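**Plistow, Wednesday, July 9, 2025**

# Plistow clothes exchange opens a second evening and starts free folding classes

Greltico, the neighbourhood clothes exchange on Monedska Road, is adding a second weekly opening from this month and launching a run of free classes on sorting, folding and storing clothes at home. Both are open to anyone living in Plistow, and there is nothing to join.

The exchange has had a wonderful spring! More than 3,000 pieces of clothing have changed hands there since January, from school jumpers to winter coats, and the May coat weekend was the busiest yet, with a queue back to the bus stop before the doors opened.

"People kept asking us the same thing at the counter," said Elsa Kemppainen, who runs Greltico. "They'd bring in three bags, go home delighted, and come back a fortnight later saying the wardrobe was full again. They wanted to know how to fold a big hoodie so it stays folded. We thought, right, let's teach it."

The classes are led by Tatsuya Furukawa and Soledad Cisneros, and each one lasts an evening. There are 7 in the series, covering:

- hooded tops and jackets
- shirts and blouses
- knitwear
- children's clothes
- bedding, blankets and towels
- packing a small case
- putting winter things away

Everyone works on their own clothes, so please bring a bag of whatever is giving you trouble. Tables are provided, but the method is meant for a bed, where most people do their folding anyway.

Hooded tops come first by popular demand. Furukawa starts with the garment spread out flat and the hood smoothed open. The sleeves come across the body, the sides follow, and the hood is turned down last and used as a pocket to hold the whole bundle together. It makes a tidy parcel that stands up in a drawer, and it survives being pulled out in a hurry.

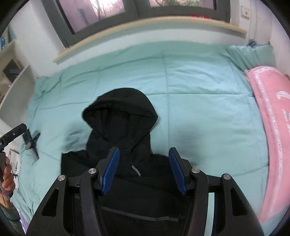 "I learned it from my uncle and I've been annoying my family with it ever since," said Furukawa. "The first go is always a lump. By the fourth or fifth people are laughing and racing each other."

Cisneros takes the bedding and towels class, which includes a way of storing a full set inside one of its own pillowcases. She will also be on hand to look over zips, cuffs and loose seams, and small repairs can be left with her overnight.

A trial class in May drew 51 people to a room set out for far fewer, and the series has moved to the larger hall at the Kuroda Building as a result. Akihiko Hayashi, who manages the hall, has offered it free of charge until the end of the series.

The extra opening at the exchange will be an evening one, for people who can't get there during the working day. Clean clothes in any size are welcome, and hoodies, plain trousers and children's waterproofs are especially wanted.

**Booking and enquiries:** Katsuhiko Sakamoto, at the Greltico counter during opening hours. Places are free. Children are welcome with an adult, and the hall has step-free access from the car park side.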